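Gultevis Association for International Affairs
Minutes of the ordinary meeting of the Working Group on Diplomatic Travel and Entry Restrictions

Held in March at the Mallola Room, commencing at 6:30 p.m.

Present: The Chair, the Secretary, the convenor of the visa policy study, the editor of the Zapata Papers, and ordinary members as recorded in the attendance book.
Apologies: Received from the representative of the Hondis Centre and accepted.

1. Opening and confirmation of previous minutes

The Chair declared a quorum present and opened the meeting. The minutes of the previous meeting were taken as read. A correction was made to item 5, where "consular immunity" should have read "diplomatic immunity". With that correction the minutes were confirmed and signed.

2. Matters arising

2.1 The Secretary reported that the letter to the department seeking clarification of the transit rules for accredited observers had been sent. An acknowledgement had been received but no substantive reply. The Secretary was asked to write again if no reply was to hand by the next meeting.

2.2 The revised terms of reference had been circulated. A member noted that the phrase "former office holders" was still undefined. It was agreed that the phrase would cover former heads of government, former ministers of foreign affairs and former heads of mission, and that the Secretary would amend the text accordingly.

2.3 The recording of the summer panel on sanctions had been placed in the library. Members were reminded that it is for study purposes and may not be copied.

3. Report on the visa policy study

The convenor tabled the second draft of the study, which considers the treatment of election observers and retired mediators whose past travel disqualifies them from simplified entry to a third country. The draft sets out the position under ordinary visa law, then compares the practice of governments that allow a discretionary waiver with that of governments that do not.

In discussion the following points were recorded:

The section on waivers was considered the strongest part of the draft. Members asked that it be moved ahead of the historical chapter.

A member questioned whether the draft gave enough weight to the interests of the receiving state, which is entitled under international law to decide whom it admits. The convenor accepted the point and undertook to add a passage on sovereignty and the limits of courtesy.

Another member asked that the draft distinguish more clearly between travel on behalf of a government and travel at the invitation of a private foundation. Border officials do not always make the distinction, and the applicant may hold no document that would help them to make it.

There was some disagreement over the recommendation that regional organizations issue letters of standing to their mediators. Those in favour considered such letters a modest and practical measure. Those opposed thought they would carry little authority and might be mistaken for travel documents. The Chair ruled that both views should appear in the text.

Resolved: That the second draft be received, and that a third draft be circulated to members before the next meeting. Carried.

4. Zapata Papers

4.1 The editor reported that number 8 in the series, on ceasefire monitoring and the role of neighbouring states, had been returned by the printer. The print run was 1000 copies. Distribution to subscribing libraries would begin once the mailing list had been checked.

4.2 Two manuscripts had been submitted for the following number. One deals with the recognition of interim governments and the other with the closure of embassies. Both had been sent to readers.

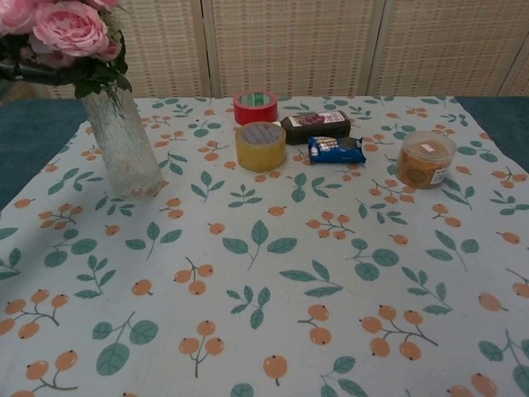 Tablecloth, tape and roses.

4.3 The editor asked for guidance on the spelling of place names in disputed territories. After discussion it was agreed that authors may use either form, provided that the alternative is given at first mention and that the usage is consistent throughout the paper. The style sheet is to be updated.

5. Correspondence

Inward: A letter from the Hondis Centre proposing a joint seminar on the future of unarmed observer missions. A letter from a subscriber objecting to the tone of the editorial in the last newsletter.

Outward: As tabled.

The proposal from the Hondis Centre was welcomed in principle. Members asked that the program include at least one speaker with direct field experience, and that the question of travel costs be settled in writing before any date was announced. The subscriber's letter was noted, and the editor will reply.

Resolved: That the Secretary enter into correspondence with the Hondis Centre concerning a joint seminar. Carried, with two abstentions.

6. General business

6.1 A member drew attention to the recent practice of some consulates in asking for a full travel history from applicants on official business. Members with knowledge of particular cases were invited to send particulars to the convenor in confidence.

6.2 The Chair reminded members that statements to the press on matters before the working group are to be made through the Secretary. Members remain free to comment in a private capacity if they make that capacity clear.

6.3 The key to the document cabinet is to be returned to the front office after each use.

7. Next meeting

The next meeting will be held in the Mallola Room at 6:30 p.m., on a date to be notified by the Secretary. Items for the agenda should be submitted in writing.

There being no further business, the Chair closed the meeting at 8:15 p.m.

Confirmed as a true and correct record:
Chair
Secretary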